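About Kindis

Kindis runs the coffee counters and small kitchens in office buildings in Bretdale. We opened with one counter on Abeysekara Street and now look after 146 of them, with 70 people on staff.

Three years ago we started handing some of the counter work to robot arms. The arm picks up a glass, moves it to the machine and sets it back on the table. On a busy morning one site can go through up to 1000 drinks, and a lot of that used to be the same short reach, over and over. Sore wrists were the most common complaint we heard from staff.
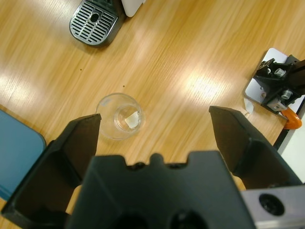

Jobs changed, and we would like to be plain about that. Fewer people stand at the machine all day. More of them order stock, talk to customers, clean, and teach the arm a new cup when a building changes its glassware. Everyone who worked a counter was offered paid training at our Numar workshop, and most took it. A few preferred to stay on the counter and still do.

Kasun Uddin manages the workshop. He was a barista with us for six years. Buildings that want to see an arm working can book a morning visit with him through the contact page.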